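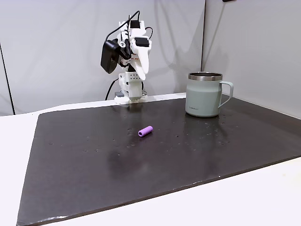

Loubna Erraji wrote in to ask how you get dog hair out of a car boot carpet when the vacuum just slides over it. Rubber glove! Pull on a damp washing-up glove and drag your hand towards you in short strokes — the hair rolls up into lovely fat clumps you can lift straight out. Vacuum afterwards, and do the seat backs while you're there.

18 shares
2 comments

Kamran Dogar
Works on the mats too, brilliant.

Iulian Matei
A window squeegee is even quicker on flat bits.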